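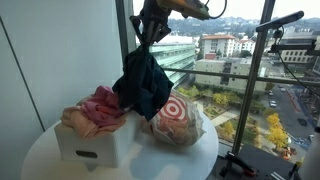 Last winter's sorters told us they would have signed up a month sooner if the ad had said how much you learn about clothes. So this year the ad says it first: you will learn a lot about clothes!

Home | Our Shops | Donate | Work With Us | Contact

Seasonal Clothing Sorters, Calbridge Thrift Exchange
Posted October 20, 2018
Openings: 14
Location: Calbridge sorting room, 2824 Steden Avenue, rear entrance

We run two secondhand shops, one in Calbridge and one across the river in Dratov, and everything that ends up on their racks passes through our sorting room first. From now until the end of December the donations pour in. People clean out closets before the holidays, kids have outgrown their coats, and the bags pile up faster than our regular crew can open them. We'd love your help.

What the work is like

You'll open donated bags and boxes, check each piece, and decide where it goes. Good items get tagged and hung. Things with a missing button or an open seam go to the Yáñez Mending Room down the hall, where some lovely saves are made every week (ask to see the red wool coat). Worn-out cotton is bundled for rags. You'll also match shoes, test zippers, go through pockets, and fold more sweaters than you thought existed.

New sorters spend their first two shifts paired with someone from the regular crew. After that most people settle into a favorite corner. Some love kids' clothes, some can spot good linen from across the room, and there's always somebody who wants the hats. We try to put people where they're happy.

Hours and pay

Shifts run four hours, mornings or afternoons, and you can take up to 40 hours in a pay period. Training is paid at the same rate as any other shift. All sorters get the staff discount at both shops from day one, and you can keep using it through the end of the season. 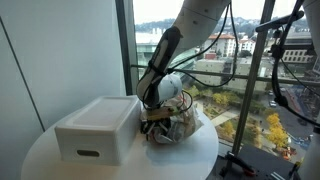 Do I need any experience with clothing or retail? Most of our sorters had none when they started, and we teach everything during the paired shifts.

Who we're hoping to hear from

Anyone 16 or older who can stand for a good part of a shift and lift a full bag of clothes onto a table. Stools are available at the tagging station, so please tell us if standing is hard for you and we'll work it out. It helps if you like a bit of company, because the room gets talkative, and the radio is on most of the day. Dust is part of the job. We supply gloves and masks.

How to apply

Stop by either shop and ask for a sorter form, or write to us at PO Box 710, Calbridge. Tell us which shifts suit you and when you could start. A resume is welcome but you don't need one. We call everybody back, usually within a week, and we'll invite you in to see the room and meet the crew before you decide. Wear closed shoes when you come.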